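Mastthorpe Robotics Board > Manipulation > Learning from demonstration
Thread: Recovery demos made a bigger difference than I expected (memory module task)

songul_d
Hello everyone, and thank you again to those who answered my camera calibration question back in March, it saved me a lot of grief. I promised I would come back once we had numbers, so make yourselves comfortable because I tend to go on.

The task is PC assembly, or one small piece of it: pick a memory module out of a fixture, carry it over to an open tower lying on its side, and seat it. We trained two policies with the same network and the same training time. The first got 100 clean demonstrations, where the person driving does everything right. The second also got 100, but in 20 of those we started from something already going wrong (fingers a little off center, module gripped at a tilt, that sort of thing) and the driver calmly fixed it and carried on.

Clean only: 27 percent of modules seated. With the recovery demos mixed in: 72 percent. Same fixture, same tower. I really did go back and check the spreadsheet twice!

benchtop_bayram
Lovely result and congratulations, but I'm going to be the grump. How many trials per policy? And who decided what counts as seated? A module can look fine and have one end sitting high.

songul_d
Fair on both counts. 100 trials each, so the percentages are also the counts. Seated means both ends down, checked by hand after the arm has backed off. Nazmiye did the checking and she wasn't told which policy had been running. She is much stricter than I would have been, bless her.

jiltstead_lab
We tried something very close to this in Jiltstead and saw almost no gain, so I don't think I can go along with "recovery demos" as the explanation. Your recovery set also covers more starting positions than your clean set does. Couldn't you get the same improvement by just moving the start pose around and keeping the demos clean?

benchtop_bayram
+1 to this. That's the missing comparison for me. Three columns in the table instead of two.

nkahraman
Nazmiye here, the strict one. I have been having this same argument with Songül over tea for weeks, and I'm partly on your side, jiltstead_lab. When I watched the failures of the clean policy, a lot of them began at the pickup. It would close a little crooked on the module and then go on to the tower as if all was well. The mixed policy would often open up and try again. I never saw the clean one do that. So I believe there is something in the recoveries themselves, but watching is one thing and measuring is another, and we should run the third condition.

jiltstead_lab
That is a useful detail, thank you. Our grasp was scripted, so we would never have seen a crooked pickup in the first place. Maybe that's the whole difference between our results. I still want the third column :)

vumasville_kit
Long-time reader, first post, so please be gentle. Which views does the policy get? I only have a fixed camera and I'm wondering if it's worth adding a wrist one before I copy your setup.

songul_d
Welcome! It gets both. I'd add the wrist one if you can manage it, because from the side it's hard to judge where the fingers are relative to the board. And yes, Bayram and Jiltstead, you win, the third column goes on the schedule for Wednesday. Here are the two kinds of view:
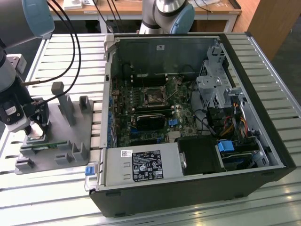
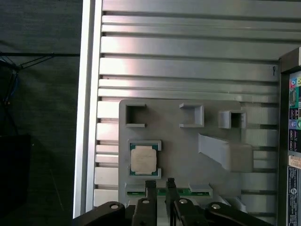
Gripper at the fixture plate, green board in its holder. First picture: fixed camera. Second: wrist camera.

vumasville_kit
Oh, that helps a lot. Ordering a second camera tonight. Did you keep the fixture in one spot for all the trials, or nudge it between runs?

songul_d
One spot, bolted down. Moving it is a question for another thread, and I'm sure I'll go on just as long in that one.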